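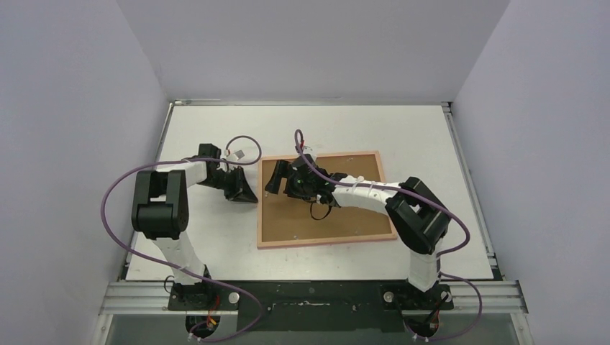

Informe de avance del proyecto Dosau, segundo periodo, presentado a la fundación Kokenura con fecha 18/04/2021. En este periodo el trabajo se ha concentrado en el puesto de preparación de tableros de corcho para las aulas. La mesa ya está en uso, con su superficie blanca y lisa y las tres paredes de color gris lavanda claro que la cierran. El tablero se coloca en el centro, y el marco de madera clara se distingue bien sobre el blanco, cosa que en la mesa anterior era difícil porque el fondo tenía casi el mismo tono. La superficie tiene ya algunas marcas ligeras, pero no molestan para el trabajo.

Gastos del periodo

De la partida de material se han utilizado 1.298 euros, frente a los 1.502 euros que estaban autorizados. La diferencia viene del corcho, que el proveedor Odukoya nos ha entregado a un precio más bajo que el de su primera oferta. Pedimos permiso para pasar el resto a la partida de transporte, que nos quedó corta en el periodo anterior.

Tableros

Hemos entregado siete tableros a la escuela de Stokivthorpe. Cuatro están colgados en el pasillo de la planta baja y los demás quedan en la biblioteca, hasta que se decida en qué pared van. La escuela nos ha comunicado que el tamaño es adecuado, pero que en el pasillo los niños más pequeños no llegan a la parte de arriba. Hemos propuesto bajar la altura de los ganchos y estamos esperando su respuesta.

Dificultades

En dos tableros el corcho se levantó un poco en una esquina, junto al marco. Probamos otra cola y un tiempo de secado más largo — una noche entera bajo peso — y desde entonces no hemos visto el mismo defecto. De todas maneras vamos a revisar estos dos tableros otra vez antes del verano. También tuvimos un retraso en los marcos, que llegaron sin lijar por la parte interior, y este trabajo lo tuvimos que hacer nosotros.

Próximo periodo

Está previsto preparar los tableros para las aulas del primer piso y escribir una hoja corta de mantenimiento para la escuela. La entrega se hará antes de octubre, si los marcos llegan en el plazo acordado. Necesitamos de la fundación la confirmación sobre el cambio de partida — sin ella no podemos reservar el transporte.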